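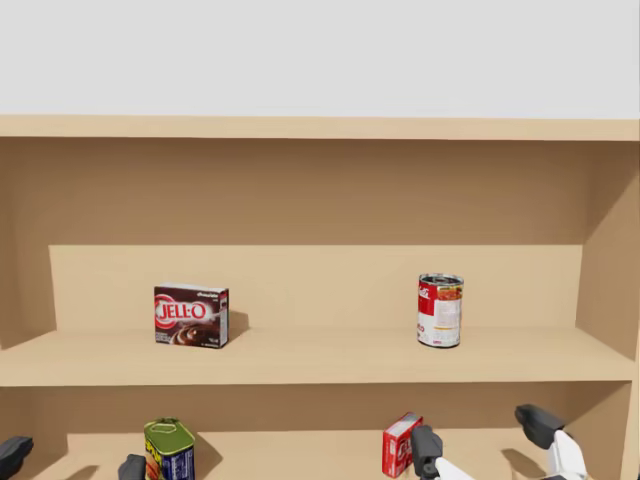

Shelving unit in light wood with a raised back step.

Juddale Community Pantry
Progress report to the Dillitberg Fund, second half of the grant year
Reporting period ending in September

1. Where we are

The pantry has been open for the full period except for two afternoons in July when the power was out on our side of Juddale. We served 368 households, against the target of 400 in the grant agreement. Spring sign-ups were slower than planned. Most of the shortfall is from the Jalel end of town, where the bus route changed in May and the last return trip now leaves before our evening hours start. We have moved the evening session to begin at 4:30 p.m. and sign-ups from Jalel picked up again in August.

2. Food supply

Supermarket surplus fell over the summer. We had expected this and had set aside part of the purchasing line to cover it. Fresh vegetables came mainly from the Mazandarani farm, which delivers twice a week and bills us once a month. Their prices held through August. They have told us to expect an increase on potatoes and onions starting this fall, and we have put that into the revised forecast sent with this report.

Dried beans, rice and oats are bought in bulk and repacked on site. Canned fish and canned meat remain the items people ask for most, and also the ones we receive least often as donations. We ran out of both at one point in June. The minimum stock level for canned protein has been raised, and reorders now go in when we reach that level instead of at the end of the month.

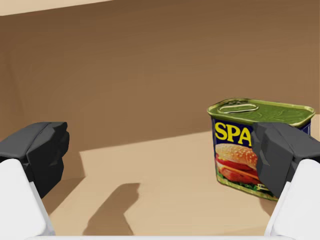

Canned meat: a can of SPAM on a tabletop.

3. Storage and stock records

The stock list was moved from paper to a shared spreadsheet in May. It took longer than planned. The old sheets used different names for the same item, and the date columns had not been filled in the same way from one month to the next. Those have been cleaned up back to January. Anything older has been boxed and will be kept for the period your guidelines ask for.

Dates are now checked during the weekly count. Items within a month of their date go to the front table and can be taken outside the usual allowance. Less food was written off this period than last, although the spring figures came from the paper sheets and we would not lean on the comparison too hard.

The walk-in cooler needed a new door seal in July. The repair was paid from the maintenance line and did not affect opening hours.

4. Delivery to homebound clients

Delivery was the weakest part of the program in the first half and still needs work. We have two drivers for the whole area. When one is out, the Jalel round slips to the next day. We phone people when this happens, but it is hard on those who have arranged for someone to be home. We are looking at splitting the round so that the farther addresses go out in the morning.

5. Spending

Spending is slightly under budget overall. Food purchasing is over, fuel is under, and staffing is on budget. We are asking to move the unspent fuel money into food purchasing for the rest of the grant year. The request form is attached separately.

6. Next period

The main job is getting to the 400 household target before the holiday season. We will also test the split delivery round, settle the winter order with Mazandarani, and get quotes for a second chest freezer. Client survey forms go out in October and the results will be in the final report.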